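4.2 Where small parts wait

Studies of workplace storage have mostly concerned themselves with shelves, labels and the people who install them. Our material obliged us to look at tables. Of the 200 surfaces logged across the three workshops, very few were used for what the floor plan said they were used for. The bench marked "assembly" at Vornia held incoming mail. The one marked "mail" held a lunch, and, under the lunch, a drawing of the assembly bench.

We use the term "waiting objects" for anything that has left its packaging or its machine and has not yet been given a place. The term is borrowed from Sartori's earlier work on hospital supply rooms, where it applied to gauze. Waiting objects are seldom broken and seldom needed. When asked about them, respondents gave a future date, usually in March, and did not say of which year.

The question in this section is what contains them. Manufacturers have clear views on this. The Zulimetti catalog lists trays, bins, inserts for trays, and inserts for bins, and two of our three sites had bought a good many. At Wonley these were found stacked inside one another in a cupboard, in excellent condition. The parts themselves were living in whatever had been closest on the day they arrived: kitchenware, gift packaging, a hat.

We sort the containers in use into two groups. Purpose-made containers include hard cases, crates and racks sold for the storage of equipment. Adopted containers are those made for some other life, among them bowls, baskets, baking tins and the cardboard boxes in which unrelated goods were delivered. Respondents at all sites described the first group as "the system" and went on to reach for the second.

The two groups are rarely apart for long. Figure 7 shows a tabletop where a black rugged case shares the surface with an orange woven basket. The basket, round and shallow, would pass without remark at a breakfast table with rolls in it; its occupant is a small black square object. A green circuit board has done rather better and has a clear wire-frame rack to itself. The light blue panel next along is in a clear plastic bag, a type of container that our coding scheme failed to foresee and that caused a long afternoon of disagreement. We finally coded bags as purpose-made if closed with a seal and as undecided otherwise, and the undecided column is now the longest in the appendix.
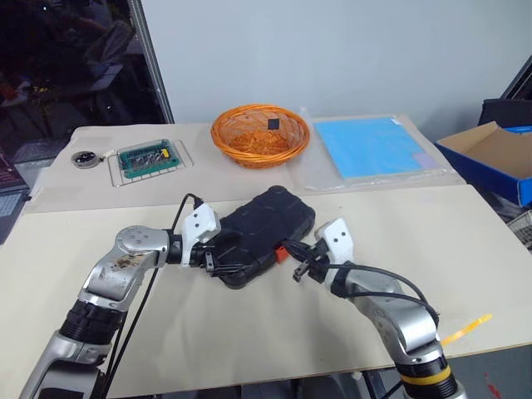
Figure 7. Purpose-made and adopted containers on one tabletop, with an open cardboard box and a gray plastic crate at the far right.

Cardboard deserves a separate word. Open boxes at the end of a table were described to us as temporary at every site, with real conviction. Þorgeirsson's account of archive basements reports the same belief about boxes that had outlasted the staff who opened them, and we see no reason to think that workshops are any more decisive. For the analysis in Section 5, an open box is therefore treated as furniture once it has appeared in two site visits in a row. One respondent objected to this rule on the grounds that it would make her box a desk. She was eating at it when she said so.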